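Cruisers' Help Board > Clubs, Moorings and Passages > Sharing costs and joining as crew

Joining a club cruise without own boat - how does it work, and what should I pay?

Posted by Faisal Bukhari

Hello to all. I have read the board for some months but this is my first post, so please forgive me if it stands in the wrong section.

I moved to Ilbridge in February for my work. In my home country I sailed on a lake in small dinghies, and later I made a one week course on the sea in a yacht of 11 metres. I do not own a boat and I will not buy one soon. A colleague told me that the cruising club in Ilbridge takes members without boats, and that they go as crew with the skippers on the longer cruises. I went to one evening meeting and the people were friendly, but they were all talking to each other about things from last year, and I did not want to interrupt with many questions. So I put them here.

First, the money. A skipper said to me that he is going in company with three other yachts to Messina, which I understand is the anchorage behind the island and not the city in Italy, and then on to Hirken if the weather is good. It will take 14 days altogether. He asked for 300 pounds into the kitty. Is this for everything? Does it include the food and the harbours, and what happens if I must go home earlier? I do not want to look mean, but I also do not want to have a misunderstanding with a person when we are together on a small boat.

Second, the equipment. I have good boots and a jacket. I do not have a lifejacket of my own. Is it normal to borrow this from the boat, or will they think that I am not serious?

Third, and for me this is the most important one: I become seasick. It is not always, but on my course I was ill for the whole first day and then it was better. Must I tell the skipper before? I am afraid that he will take another person.

Thank you for your patience with my English.

3 replies

Posted by OldGaffer

300 sounds fair. Tell him about the seasickness. Buy your own lifejacket.

Posted by Wenna at Munon

Welcome to the board, Faisal, and there is nothing wrong with your English. I came here from abroad also, many years ago, and I learned to sail in this language before I could use it properly at the doctor. I have been crew in other people's boats for 11 seasons and I am now the second skipper in one, so I can tell you a little from both sides.

About the kitty. In our club at Munon, the kitty is for what is used up during the cruise: food, diesel, gas, and the harbour dues. It should not be for the repairs of the boat, and it should not be a payment to the skipper for his time. If he made a profit from you it would be a different matter for his insurance, and the skippers know this well. Normally the skipper pays the same share as everybody. Meals on shore are mostly paid separately. You can ask him, "What does the kitty cover, and do we divide what is left at the end?" This is a completely usual question and he will not be offended. On my last long cruise one of us kept a small notebook with all the spending, and at the end each person received a bit back.

If you go home early, you pay your own train or ferry, and mostly you get back your part of the food for the days that remain. But please agree on it before you leave. I have seen two people who were friends for years not speak at breakfast because of this - it was over a sum of 14 pounds.

From Ilbridge to Messina you must wait for the tide at the bar, so the first day often starts very early. We left at 4 in the morning when I did it. For you this has one advantage, because you can sleep on board the night before and become used to the movement a little.

About the lifejacket, every skipper I know has spare ones, and he must have one which fits you. To borrow is normal. If you continue after this summer, then buy your own, and let somebody from the club show you how to check the cylinder. Bring also gloves, a head torch with a red light, and a soft bag. A hard suitcase has no place in a yacht and you will carry it in your arms for two weeks!

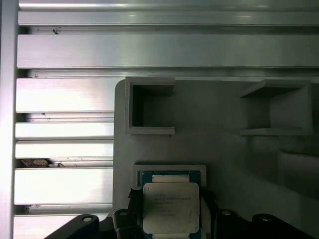

Aluminium rails in strong light.

About the seasickness, yes, you must tell him, and you should do it now and not at the pontoon. Nearly everyone I have sailed with was ill at some time. What a skipper does not like is to find out in the night, when he has already planned you for a watch. If he knows, he can put you in the daylight watch for the first day and give the cooking to another person. Ask your pharmacist which tablets are suitable, and try one at home on a free day, as some of them make you very sleepy. Eat dry things, stay outside, look far away, and do not go down to read the chart.

One more thing. Ask if there is a short sail before the long one. Our club has a Monday evening sail for this purpose, and perhaps Ilbridge has something similar. You will see how the skipper speaks to his crew when a manoeuvre goes wrong, and for me this tells more than any certificate.

I wish you a good cruise. Hirken has very nice showers, but take coins.

Posted by tidaltom

Agree with most of that but the showers at Hirken take a card now, you get it from the office and they close at 5. Also if there's four boats going ask whether crew can swap round at Messina. We did that one year and it was great, you learn loads from seeing how other people do it. Don't know about the Ilbridge club's rules on kitty, might be on their noticeboard.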